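Brillar Satin Interior Wall Paint, 1 Gallon
Item 3071
By Fluton Coatings

In stock. Sold by the can or in a carton of 4.

Overview

Brillar Satin is a water-based wall paint for bedrooms, hallways, dining rooms and home offices. It dries to a low sheen that can be wiped down with a damp cloth. It goes on over primed drywall, plaster and previously painted surfaces. It is not made for floors, countertops or outdoor use.

The line was reworked in June. The new formula is a little thicker in the can and splatters less off the roller. Cans from the older batch have a white lid and the new ones have a gray lid. Please don't mix the two on the same wall. The colors match but the sheen is slightly different.

Colors

Brillar comes in 113 colors, all mixed at the Mirham warehouse when you order. Deep reds, navy and dark green use the deep base, which costs more per can and needs a tinted gray primer underneath. Over white primer a deep red will usually need a third coat. Pale colors and off-whites use the standard base and cover in two coats over most old paint.

If you are painting one wall dark and leaving the others light, do the light walls first and let them dry overnight before you tape.

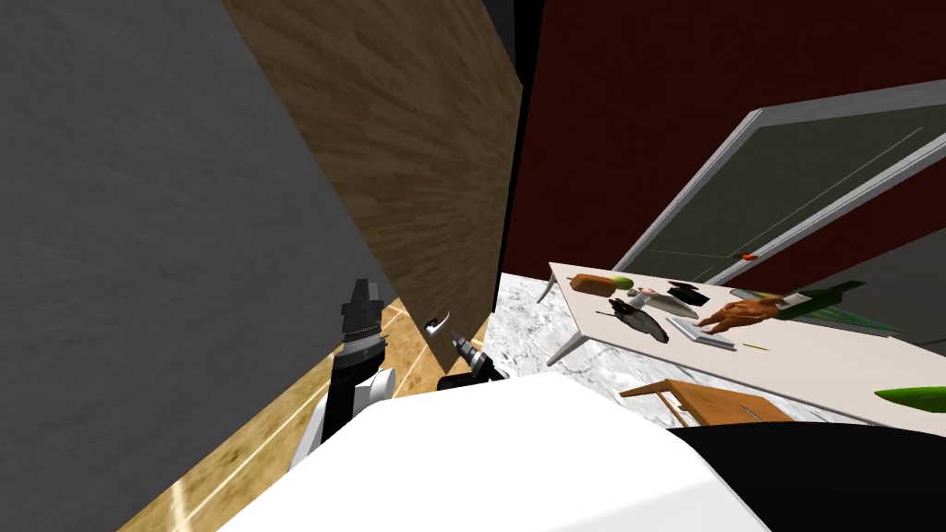
2 min read

Dark walls next to wood doors and white window trim are a common pairing, and the edges are where the time goes. Use a 2-inch angled brush for cutting in. Pull the tape while the last coat is still slightly soft. If it has dried hard, run a utility knife lightly along the edge first.

Preparation

Wash the wall with mild soap and let it dry. Fill nail holes and sand them flush. Glossy paint should be dulled with fine sandpaper, then wiped clean. Stains from water or smoke need a stain-blocking primer, sold separately as Wasilewska Block.

Stir the can well before you start and again after any long break. Do not thin. If you have more than one can of a tinted color, pour them together in a large bucket so the wall comes out even.

Drying

Dry to the touch in one hour. Recoat after four hours, longer in a damp room. Wait two weeks before washing the wall.

Storage

Keep the lid tight and store above freezing. An opened can keeps for some 13 months.

Returns

Unopened standard base can be returned with a receipt. Tinted paint can't be returned unless we mixed the wrong color. Check the dot on the lid before you open it.

Customer comments

"Used the deep base in our dining room over the gray primer. Two coats and done. Smell was gone by the next morning." Kayode Nwachukwu

"Good paint, but the color on the card looked lighter than it did on the wall. Get the sample jar first." Cyprian Nowicki

Related items

Brillar Sample Jar
Brillar Tinted Gray Primer
Wasilewska Block Stain Primer
Angled Sash Brush, 2 inch

Page updated 4 Feb 2023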